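Wanted: people to help me lay, clear and wash up at Otell

3 min read

I run the crockery side of Otell, a small hire business that lends out cups, plates and bowls for children's parties, school fairs and the odd wedding where the couple can't face white china. We've got 3000 pieces on the shelves now and I can't keep up with them on my own any more, so I'm looking for 2 part-time helpers to start before the summer rush. August is our silliest month by a long way and I'd like you to be well settled by then.

The work is mostly tables. You'd be laying out place settings before we send an order off (I like to see one of everything together before it goes in a crate), checking for chips, wiping, stacking and packing. When the crates come back it all happens again the other way round, with a lot more icing involved. You'll get to know our colours very quickly! People who order from us tend to want them mixed up, so a pink cup will go out with a purple plate and that's exactly what they've asked for.

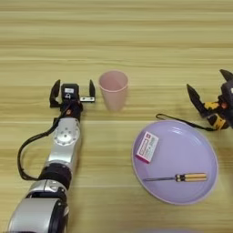
I'm fussy about a few things and I may as well say so now. Cups never go on top of plates in the crates, however tempting it is at the end of a long afternoon. Tabletops get wiped along the grain and dried straight away. And if something is scratched or cracked, please put it on the Cumik shelf (that's our seconds range, which we sell off cheaply) and don't slip it back in with the good ones hoping I won't spot it. I will spot it.

You don't need any experience of hire or catering. I'd much rather have somebody careful who likes a tidy shelf and doesn't mind repeating themselves. You do need to be able to lift a full crate, be on your feet for 3 hours at a stretch and be cheerful on the phone now and then, usually when a customer has found a spoon of ours behind the sofa.

Shifts are mornings or early afternoons and I'm happy to work round school runs. There's a paid trial shift first, so you can see whether you like it and I can see how you stack. Tea and toast are on the house. Our biggest regular order, for the Akgül party rooms, is roughly 100 settings at a time, and on those days I'll ask both of you to come in together if you possibly can.

To apply, send me a few lines about yourself and tell me which hours would suit you. A CV is fine but I don't need one, and please don't spend an evening on a covering letter. If you've ever packed up a kitchen for a house move, tell me about that, I'd love to hear how you did it and what got broken.

Please get in touch by 8 April 2022. I'll reply to everybody, though it may take me a little while if there's a delivery on.

Contact | © Otell Tableware Hire | Back to top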